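Blame the Bracket

At Peltgate the robot cell stopped 7 times in one shift, and the report blamed "part presentation." I admire the phrase. It means the bracket was lying there wrong, as brackets will.

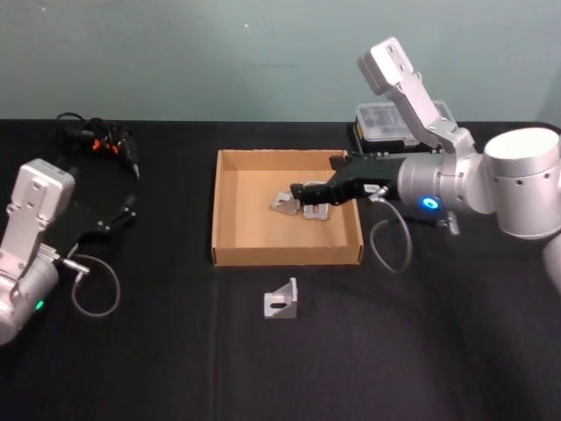
Leena Jääskeläinen, who had to sign the thing, wanted to know why the gripper had reported a good hold on thin air. The answer was a force threshold set so low that the fingers closing on each other counted as a catch. Trulta, who sold us the cell, called this a tuning matter. 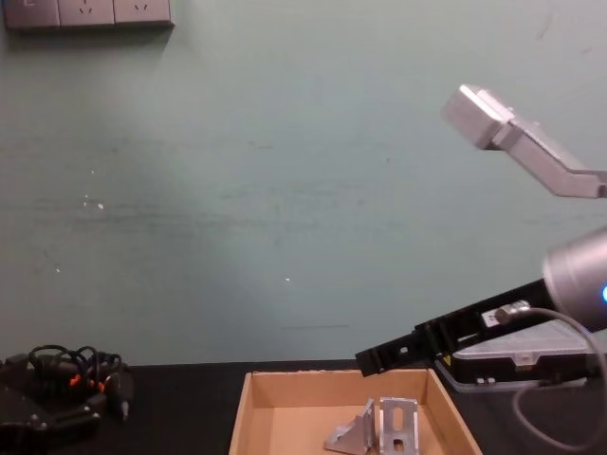
So we bought training on how to lay out parts. Two days of it! The threshold is still where it was, and the people reaching in to clear each stop are still told to be careful. I'd have started with the number, and made the arm prove it was holding something before it moved.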